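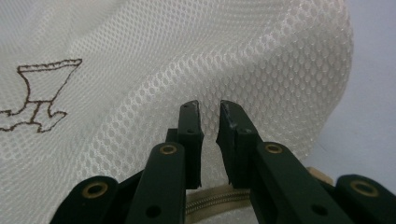 A white mesh laundry bag with a brown embroidered design.

News > Local > Business

Laundry bag scheme to carry on through July

June 14, 2020

A scheme lending mesh laundry bags to households in Prillura will carry on until the end of July, the Walik launderette has said.

The bags, made of fine white net with a drawing stitched on in brown thread, were first handed out in spring to customers who wanted to keep small items together in a shared wash. Walik had ordered 300 of them and expected that to be enough for the year. All were gone within 19 days, and a further order brought the total to 3,000.

By the end of last week 1,921 bags had been lent out. The rest are being kept at the Hughes Street shop and at the collection point in Bolinis, where opening hours are still shorter than usual.

Customers are asked to put socks, tights and underwear in the bag, close it and hand it over with the rest of their washing. It goes through the machine shut and comes back the same way. Bags should be no more than two-thirds full – anything tighter and the middle of the load does not rinse well.

Borrowing a bag is free, but there is a charge of £2 if it is not returned. Torn bags can be swapped at either counter at no cost. Walik said most of the damage so far had come from bra hooks and open zips, and asked people to fasten both before packing.

Larger bags for jumpers and bedding may be added in the autumn. Prices for service washes stay the same.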